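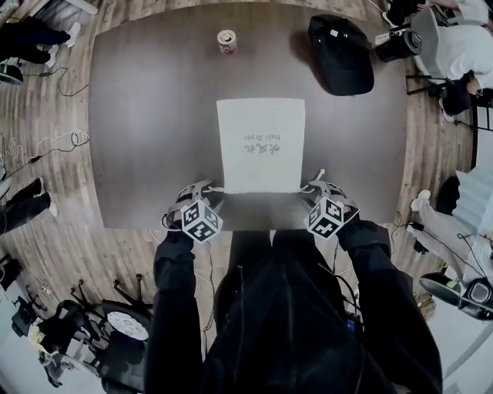 Chapter 12
When the Inquiry Comes Calling: Special Investigators and the People Who Appoint Them

Most of us first meet the idea of a public inquiry over breakfast, with the radio on and half an ear given to it. A minister has stepped aside, somebody has been asked to look into things, and the news moves along to the weather. It can be months before we hear of the matter again, and by then it's easy to have forgotten who was asked to look, and what they were asked to look for. This chapter is about those two questions, and I hope you'll be patient with me if I take the long road into them, as I think the long road has the better view.

Let's begin with a small case. On 8 February 2021 the council at Illunthorpe voted to appoint an independent investigator, a retired magistrate named Ovidiu Furtună, to examine the sale of the old Gandwood rail yards. The land had gone to a developer called Domer for a good deal less than its neighbours had fetched, and a local paper had found that the mayor's chief adviser once worked there. You might suppose that the hard part was finding out what had happened. As we'll see, a good share of the trouble had been settled (or stored up, if you prefer) on the night of the vote, in the wording of a motion that ran to 249 words.

That motion is what lawyers call the terms of reference, and you'll find it reprinted in full at the back of the book. Do read it slowly. It let Mr. Furtună look at the sale "and matters directly arising from it". When his staff came across a string of payments to a consulting firm, Bélanger, that had nothing plain to do with the rail yards, everyone wanted to know whether those payments counted as matters directly arising. The mayor's friends said certainly not. The opposition councillors said of course they did! Both sides had voted for the same sentence.

I've taught this case for a good many years now, in one form or another, and students nearly always want to leap to the ending. Was he guilty? Did anyone go to jail? Those are fair things to wonder, and we'll get to the charges in the second half of the chapter. First, though, I'd like you to keep an eye on three plainer matters as you read: who could dismiss the investigator, who paid his staff, and who was allowed to see the report before the public did. By August the file held 3,416 pages, and the council was quarrelling over every one of these points.

Terms to know before you start

Terms of reference: the written limits of an inquiry.
Recusal: stepping back from a decision because of a personal or business tie.
Interim report: findings handed over while the work is still going on.

12.1 Who Does the Appointing?

An investigator has to be appointed by someone, and that someone usually holds office.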